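February, still dark at 5

Up before the alarm again. Knee stiff. Coffee, half a banana, out the door with my scarf in my hand and not on my neck. Freezing. Bus was early for once so of course I had to run for it.

Training for the Clondance walk is going badly, let's put it down in writing. Plan said five miles yesterday, I did two and then sat on a wall. New shoes rub. Paid too much for them and can't take them back now, there's mud on the soles. Try thicker socks tonight.

Bread though – bread is going well! Third loaf this week. Used the Vitale flour, 400 grams, and let it sit overnight in the cold pantry. Better crust, less of that gummy bit in the middle. Next time less water. Oven runs hot, 195 is plenty, at 200 the bottom burns before the top gets any color. Must write that on the card inside the cupboard door or I'll forget like last time.

Called Nulluvley about the rent. On hold for ages, same awful flute music. They say the letter is a mistake and to ignore it. Asked for that in an email. No email yet. Check tomorow.

Lunch at my desk, soup from the flask, spilled some on my good pants. Long afternoon. Kept looking at the clock. Wanted to be home with the book, only four chapters left and I think the sister did it. 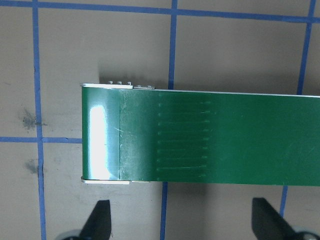 Need to get: socks, yeast, stamps, lightbulb for the hall (the small screw kind, NOT the big one again). Birthday card too. Flestus had nice ones by the register but the line was out the door so I left.

Rain started on the walk home, scarf on this time. Plants watered. Dishes not done. Dough is mixed and under its towel, knee feels a bit better after the bath. Going to read one chapter, maybe two, then lihgts out.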